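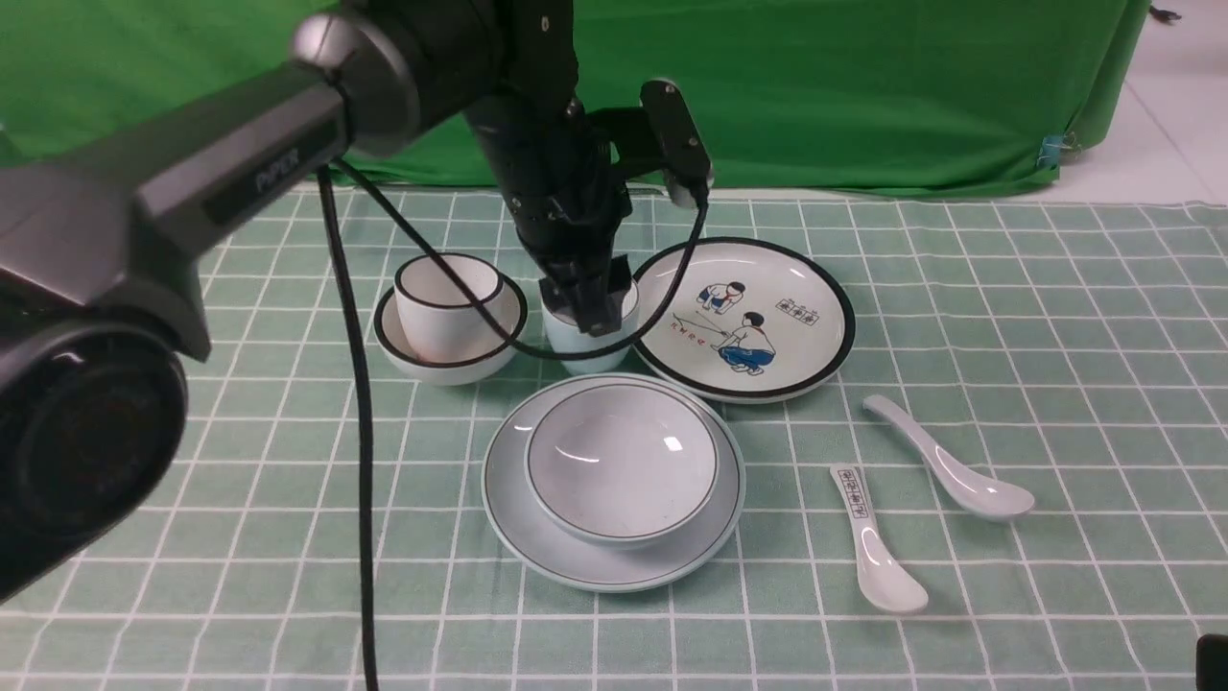
Tableware cell at Tillgate, one gripper lowered into the small white cup.

Minutes of the cell maintenance meeting
Tillgate, small meeting room, 22 May 2024

Present: Urmas Rebane (chair), Stela Ghiță, Cornel Nistor, Oskari Tikkanen (minutes)
Apologies: Valentin Oprea, who is at Durkevby until the end of the month

1. Minutes of the last meeting

The minutes were accepted with one correction. In item 4 it was written that the right arm was given a new wrist bracket. It was the left arm. Oskari will correct the file.

2. Actions from the last meeting

Stela has labelled both ends of all the signal cables. The power cables are not yet labelled.
Cornel has written to Flulier about the spare finger pads. They answered that one pair can be sent now and the others in August. Cornel accepted this.
Valentin should have moved the emergency stop button nearer to the operator's chair. It is moved, but the holder is fixed with tape only. The action stays open.
The torque key was found in the Durkevby tool case and is back in our drawer.

3. Cables at the wrists

Stela reported that the cable of the sensor module makes too wide a loop. When the arm goes low over the table, the loop hangs in front of the dishes, and on the wrong side it can lie on the cloth. Twice in the last period it caught a cup handle and the run had to be stopped.

Cornel proposed to shorten the loop with two clips on the last arm segment. Urmas was against a very short loop, because the wrist must still turn fully to both sides. They tried it with a piece of string before the meeting, and Stela says there is enough slack if the first clip sits behind the joint and the second is left a little loose.

Decided: clips are mounted on both arms. After this, the wrist is turned by hand to both end positions with the power off, then again at the slowest speed. If the cable becomes tight at any point, the clip is moved and the test starts again from the beginning.

The second question was the black cable which hangs down freely on the left. It should go along the upper side of the cell. Cornel will look for a hook or a small arm from the Arabzadeh shelf system, as we have several parts of it in the store.

4. Grippers and finger pads

The pads were inspected on both grippers. The ribs are still visible on all of them, but on the left gripper the lower part of one pad is smoother than the rest. Cornel thinks it comes from the rims of the bowls, where the finger always touches at the same height. He has cleaned the pads with a damp cloth and mild soap. The alcohol wipes should not be used on them any more, they make the rubber hard.

Stela asked how long a pad can stay. The left pair has now done nearly 1,000 grips. It was agreed to inspect the pads every 500 grips and to write the result in the cell book, also when there is nothing to report. A pad is changed when the ribs cannot be felt with a fingernail.

There was a longer discussion about the approach to the rim. With nested bowls, the finger comes down close to the edge of the front one, and if the height is wrong it presses on the glaze before it closes.

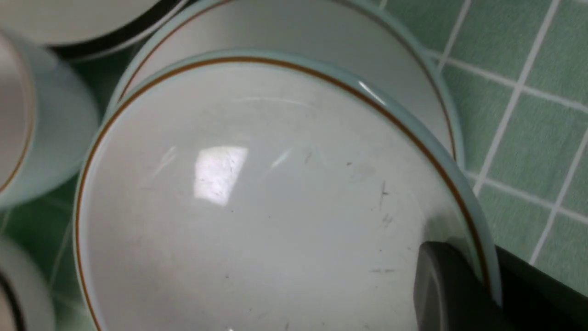 Urmas wants the approach height to be raised by 2 mm for the bowls only and left as it is for the cups and plates. Stela reminded that the same value is used in the spoon program, so it must be copied first under another name. She will do it together with Cornel, so that two persons know where it is stored.

Cornel also mentioned small dark specks in the bowls. He is not sure if they are dust or something from the fingers. Oskari asked if the glaze could be damaged, and Cornel answered that he must first wash one bowl and look at it under the lamp. Until this is clear, the bowls are washed and dried before each session, and the insides of the fingers are wiped at the same time.

5. Cloth and position of the dishes

The cloth with the grid moves a little when the arms push against a plate. The lines are useful for placing the dishes again after a stop, but only if the cloth itself is in its place. Stela suggested clamps under the table edge. Urmas prefers double-sided tape at the corners – the clamps would stand out at the side where the operator sits. Tape will be tried first.

The reflections were mentioned again. The large pale plate and the glossy bowls give bright patches in the wrist cameras. Oskari would like a curtain at the window. Urmas said that there is no budget for it before August, but the plate may be laid further from the window side. Nothing decided.

The green backdrop should be pulled straight before a session. It is enough to do it by hand and to check that the clip holds.

6. Start-up check

The check before the first run takes 20 minutes at present, and several points are done twice. Cornel has made a shorter list. The meeting read it and agreed on the following order:

Power off. Look along both arms for loose covers and cables that touch the table.
Feel the screws of the sensor bracket by hand. Use the torque key only if one of them moves.
Wipe the finger pads and the camera glass, with separate cloths.
Power on. Press the emergency stop once and release it.
Open and close each gripper without any object. The two fingers must arrive together.
Lower each gripper slowly towards the small cup and stop at the rim. Compare with the line of the cloth that is marked in the cell book.
Sign the cell book.

Urmas asked that the list hangs at the cell on paper. Last time it was only on the shared drive and Valentin worked from an old version.
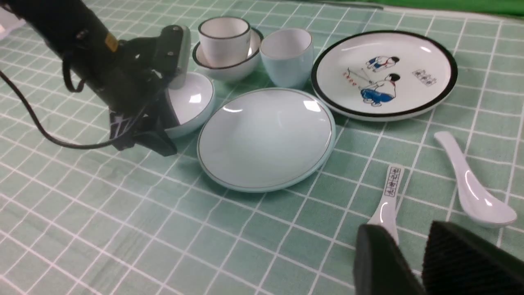 7. Actions

Stela: clips on both arms, turning test of the wrists, labels for the power cables.
Cornel: hook for the hanging cable, lamp inspection of one bowl, change of the left pads when the new pair arrives.
Stela and Cornel: copy of the height value, new value for the bowls.
Valentin: screwed holder for the emergency stop button.
Oskari: correction of the last minutes, start-up list on paper, tape for the cloth.

8. Other matters

Durkevby has asked if they may borrow one of our sensor brackets. Urmas will answer that we have no spare one at the moment, but we can send the drawing.

The next meeting is called by Urmas when Valentin is back.

Minutes written by Oskari Tikkanen, read and approved by Urmas Rebane.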